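## 4. Care of display pieces and the showroom floor

This section covers daily cleaning of the toilets on the Bustalstead showroom floor. It applies to one-piece and two-piece models, in both the front rows and the Budus bay. Unboxing and placement are in section 3. Working demo units with a water supply have their own page at the back of the manual.

Display pieces are not plumbed in and not bolted down. Treat every one of them as something that can slide or tip.

### 4.1 What you need

- Cotton or microfiber cloths, washed without fabric softener
- Spray bottle of Geagea neutral cleaner, diluted as marked on the bottle
- Bucket of clean, lukewarm water
- Soft brush for hinges and the gap behind the seat
- Felt pads for the underside of boxes and sample boards
- Floor mop and a separate bucket

Keep the floor mop and the floor bucket away from the ceramic. Grit from the floor will scratch a glossy lid in one pass.

**CAUTION:** Do not use scouring powder, steel wool, bleach tablets or melamine sponges on any display piece. Lids and seats mark much more easily than the glazed body.

### 4.2 Before you start

1. Check that the aisle you are working in is clear of packaging, straps and loose cardboard.
2. Take off watches, rings and belt buckles that could touch the glaze.
3. Shake out the cloth and look it over. If it has been on the floor, put it in the wash bin and take another.
4. Close all lids in the row. An open lid catches sleeves.
5. Move price cards to the shelf end in the order they came off.

Note: Price cards in the Budus bay are magnetic and stay on their stands. Leave them where they are.

### 4.3 Wiping down a one-piece toilet

Work from the top down, so that dust falls on parts you haven't cleaned yet.

1. Remove anything standing on the tank or the rear section. Lift it straight up. Do not drag it.
2. Wipe the top with a dry cloth to take off the loose dust.
3. Spray cleaner onto a second cloth, never directly onto the toilet. Spray that runs under the lid leaves a streak on the seat that only shows once it dries.
4. Wipe the lid from the back to the front in straight strokes. If the lid has a recessed panel, fold the cloth over one finger and follow the inside corners, then go over the flat part.
5. Raise the lid and wipe the underside, the seat and the rim.
6. Brush out the hinges. Use the brush dry.
7. Lower the lid by hand, including lids marked soft-close. Some of the older samples have lost their damping and will drop.
8. Wipe both sides of the body down to the foot. On skirted models this is one smooth surface and goes quickly. On models with an exposed trapway, use the brush behind the curve.
9. Go over the whole piece with a cloth dampened in clean water, then dry it.

Fingerprints collect on the front edge of the lid, where customers lift it. Check this spot again at 3 p.m. on busy days.

**CAUTION:** Do not lean on the front of the bowl while reaching for the back. Walk around to the side. If the row is too tight to get behind, clean what you can reach and note the position on the row sheet.

### 4.4 Stubborn marks

| Mark | What to use | Notes |
|---|---|---|
| Tape residue | Warm water, then a little cooking oil on a cloth | Wash off the oil with cleaner afterward |
| Gray metal rub | Geagea glaze paste | Glazed parts only — not lids or seats |
| Pencil or marker | Cleaner, left on the cloth against the mark for 2 minutes | Repeat once, then ask |
| Dye from colored cloths | Cleaner and cold water | Wipe right away |

Colored cloths can bleed when they are new. Wash them at least twice before they go near white ceramic. Deming Su keeps the washed stock in the drawer under the sample counter, and the unwashed packs are on the shelf above it. Please don't mix the two.

### 4.5 Boxes and loose parts on display pieces

Seat kits, fittings and flush parts often arrive while the floor is open, and the nearest flat surface tends to be a toilet.

1. Put boxes in the stock room or on the trolley whenever there is space.
2. If a box has to wait on a display piece, set it flat on felt pads, near the rear.
3. Keep the printed side and any sticker facing out so the box can be identified without picking it up.
4. Clear all boxes before closing.
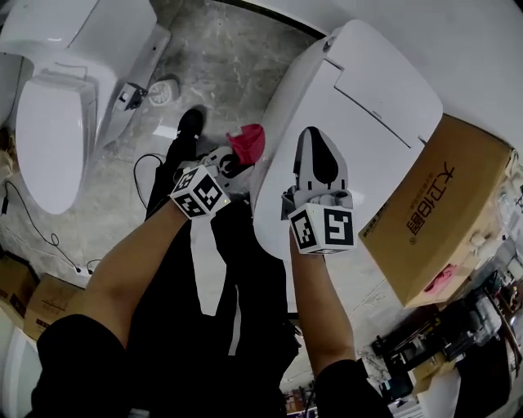

Never put a box on a lid that is raised, and never stack boxes. Staples and torn tape on the bottom of a carton will leave fine scratches that the glaze paste can't take out. If you find a scratch, tell Grażyna Michalski the row and position so the piece can be turned, swapped or marked down.

### 4.6 Floor around the display

1. Sweep or vacuum the aisles before mopping. Use the brush head, which has a soft edge.
2. Mop away from the toilets, keeping the handle upright when you pass between two pieces.
3. Wring the mop well. Water that creeps under the foot of a toilet stays there and leaves a ring on the floor.
4. Put out the wet floor sign at both ends of the aisle.
5. Dry the narrow strips between pieces by hand with an old cloth. Put that cloth straight in the wash bin when you finish.

Wear closed shoes with a rubber sole for all work in this section.

Note: The Mistcombe branch has a sealed stone floor and uses a different floor product. Do not borrow theirs.

### 4.7 Putting the row back

1. Return the price cards in order.
2. Check that each piece lines up with the floor marks. If one has moved, get a second person and lift it back — don't push it with your foot.
3. Rinse the brush, empty the buckets and hang the mop.
4. Initial the row sheet.

Refill bottles of cleaner are ordered through the front desk. Ask when the last full one is opened.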